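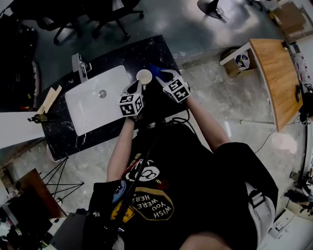 The worktop, black marble pattern, small white cup on it

Wascombe Household Help > Kitchens > Worktops and surfaces

Dull rings on dark worktop, material unknown

Ornia
Posted in November

We moved into a flat with a black worktop that has a marble pattern. No paperwork was left behind and the letting agent's inventory says only "worktop, dark, good condition". Over the past few months dull rings have appeared near the kettle. They are the size of a cup base. They show when the light comes in low from the window and can't be seen from straight above.

Tried so far: washing-up liquid and warm water, a microfibre cloth, then a general kitchen spray. The rings look fainter while the surface is damp and come back when it dries. I can't feel an edge with a fingernail. The water here is hard and the kettle scales up quickly.

I would like to know:
1. How to tell whether this is real marble, some other stone or a printed surface, without taking a sample.
2. Whether the rings are a deposit or damage.
3. Whether descaler is safe. The bottle says "not suitable for natural stone", so I have not used it.

The underside is boxed in by the units apart from a short run beside the hob, which I can reach with a torch.

Charvát
Accepted reply

Identify the material before putting anything acidic on it. Descaler, vinegar and lemon juice all dissolve calcium carbonate, and marble is mostly calcium carbonate. If it is marble you will remove the limescale and a layer of the worktop together.

Use the short run by the hob. Look at the underside and at any cut-out, such as the sink opening if you can see it from inside the cupboard. Printed surfaces have a thin decorative layer over a core of a different colour, usually chipboard, and the pattern stops at that layer. Stone has the same material all the way through, though the underside will be rough and greyer than the polished face. Quartz composite also goes all the way through, but under a magnifier you can see separate grains in resin.

Next, look at the joints. A pattern that breaks at a mitre with a thin metal strip or a coloured joint line usually means a printed surface. Check for repeats too. If the same vein turns up again further along, it is printed.

Temperature is a weak test. Stone feels colder to the hand than chipboard in the same room, but so does a thin porcelain sheet.

Once you know what it is:

Printed surface: the rings are most likely limescale or a film from the spray. Put diluted descaler on a cloth, leave it for 2 minutes, rinse with clean water and dry. Keep it away from joints, where liquid gets into the core and swells it. Do not use a cream cleaner. Gloss black shows every scratch.

Granite or quartz: clean with a neutral cleaner first. If a deposit stays, hold a plastic scraper nearly flat and work from one side.

Marble or limestone: a ring that is dull, has no edge and fades when damp fits etching. Water fills the roughened surface and hides it for a while. Cleaning does nothing for etching. It has to be repolished.

Your damp test does not settle it, as a thin limescale film also fades when damp.

Dresevier

had the same, used car polish, came up fine. mine was laminate I think

Charvát

Car polish contains solvents and waxes and should be kept off anything used for preparing food. It also hides a dull patch for a few weeks without fixing it, so the original fault becomes harder to diagnose.

If it does prove to be marble, small etched areas can be worked by hand with wet abrasive pads, starting at 800 and going on to 1000, then a marble polishing powder on damp felt. On black stone the repaired patch tends to show as a lighter area if you stop too soon. In a rented flat I would not start this without written consent from the landlord.

Ornia

Looked beside the hob with a torch. There is a thin dark layer on top and pale brown board below it, and the same vein appears twice along the back. So printed. I tested diluted descaler on a patch 50 mm across behind the toaster, rinsed it and dried it. No change in the gloss. Will do the rings next, keeping clear of the joint by the sink.

Is there any point in sealing it afterwards?

Charvát

No. Sealers are for porous stone and will dry as a smear on that surface. Wipe up standing water by the kettle and leave it at that. If the joint by the sink has an open gap, get that filled first.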